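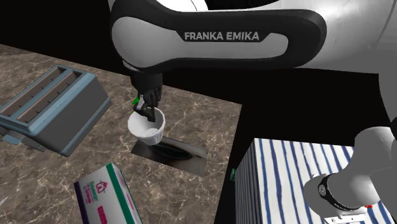
Delali Appiah told me early on that a seller's worst enemy is her own price guess, and I wish I'd written it on the wall. It took me a whole shed of unsold crockery to see what Delali meant. So before we get anywhere near postage or packing in this book, we're going to spend a chapter on price, and in particular on what to do when you have no idea what a thing is worth.

Chapter 7
Putting a Price on Second-Hand Goods

My first proper sale was a glazed jug marked Vusby on the base. I'd never heard of Vusby. I looked it up on Hullerar, the site I was selling on at the time, and found one other jug with the same mark listed at 96 pounds. Well, I was thrilled! I listed mine at 96 too and sat back to wait. It was still there in May, and so was the other one.

You've probably spotted my mistake. I had looked at an asking price, and an asking price only tells you what somebody hopes for. What I needed was the sold price - the sum a buyer really paid - and most selling sites will show you these if you tick a box in the search filters. When I finally ticked it, I found three Vusby jugs that had gone for less than a third of mine (one of them with its original lid, which still stings a bit).

In this chapter we'll use three terms over and over, so let's get them straight now.

Asking price: what the seller has put on the listing.

Sold price: what the buyer paid, before postage.

Net price: what's left for you once the site's fee, the postage and the packing have come off.

Beginners tend to stop at the second one. I did, for ages. Then I sold a Gape mantel clock, a heavy old lump, and was so pleased with the sold price that I forgot it had to travel. By the time I'd bought a double-walled box and paid the carrier, I had made seven pounds on it, and that was before I counted what I'd given for the clock.

We'll come back to the Gape clock in the second section, where you'll work out its net price line by line. After that we'll look at auctions against fixed prices, using a run of Eltier glassware I sold both ways over one winter. Have a notebook handy, and if you've got something of your own waiting to be listed, fetch it and keep it next to you while you read.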